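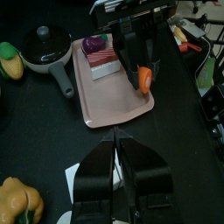

Botholm 101 Serving Tray

The Botholm 101 is a rectangular serving tray with a raised rim on all four sides. It is intended for home kitchens, canteens and small cafes. The rim is rounded on the inside and outside, so the tray can be wiped in one pass and gripped from any side.

Material: molded melamine, solid color throughout
Colors: pale pink, slate, cream
Finish: satin
Stacking: up to 15 trays
Feet: none; flat base
Warranty: 2 years

Care

Top rack of the dishwasher, or warm water and a soft cloth. Do not use scouring pads or bleach. Not suitable for microwave or oven use. Tea and beet stains should be soaked off with baking soda.

Ordering

Sold singly or by the carton. Mixed colors can be packed in one carton on request; allow two extra working days. Slate is out of stock until March. Cartons ship from the Virkcombe warehouse every Monday.

The non-slip liner from the Mallow range fits the 101 without trimming. The Swanson liner is wider and has to be cut along the marked line.

Trade accounts: Arnulfo Cuadros
Spare liners and returns: Senga Moffat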